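Home | Forums | Kitchen & Table | New Posts | Search | Log In

Trays at the table: keep or ditch?

defne_b
Posted September 27, 2025

So my sister thinks I'm nuts for eating every weekday dinner off a tray at an actual table. Her point is that a tray is for the couch or for being sick in bed, and if you have a table you should use a placemat like a grownup. My point is that I have a wood top made of joined strips and I'm tired of wiping crumbs out of the seams!! I got a blue-gray one with rounded corners and a little rim, and I carry the whole setup over in one trip. Cup goes top right, fork on the left, plate in the middle, done.

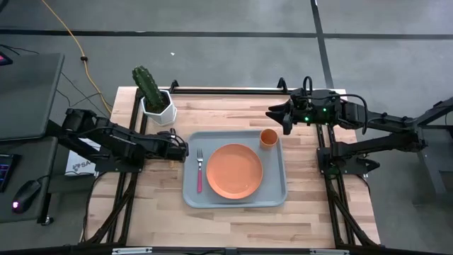

Weeknight setup, orange on blue-gray. Cactus gets the far corner.

I do love the orange against the blue (the cup is a bit browner than the plate, they weren't sold together and it bugs me a little). Anyway, who else does this? And would you put a cloth under the plate or leave it bare?

kiran_semwal
Tray person for 3 years, welcome. Leave it bare. I tried a cloth and it bunched up every time I cut anything. The rim does all the work for you. I spilled almost a whole glass of iced tea on mine last November and not one drop made it to the table.

Remzi K
Going to side with the sister, sorry. A tray makes dinner feel like a cafeteria to me. Also I hate the rim, my wrist lands right on it when I'm eating soup. I've got a plain cotton placemat from Hollon that goes in the wash on Sundays and that's all the table protection I need.

defne_b
Remzi, mine is only slightly raised, I don't notice it at all! But ok, fair on the soup. I mostly do soup on weekends and then the tray stays in the cupboard.

selimkarakaya
Fork on the left with no knife, so what are we eating? Pasta? I like the pink handle by the way. I'd move the cup in closer to the plate though. Top corner is where I'd knock it with my sleeve.

defne_b
Pasta or rice, four nights out of five, lol. The corner works for me because I'm right handed and it's out of the way of my elbow.

kiran_semwal
Cup in the corner is correct and I will not be taking questions.

Remzi K
If it's out of the way of your elbow it's also out of reach. Mine sits right by the plate, never had a problem. But I've lost this one, I can tell. Does the cactus stay there during dinner?

defne_b
It lives there! I just don't pass anything over that corner.

Recent threads
Getting candle wax out of a table runner (134 replies)
Mixing colored plates without it looking like a yard sale
Post your everyday cups (431 replies)
Cactus leaning to one side, turn it or leave it?
Soup bowls with handles, yes or no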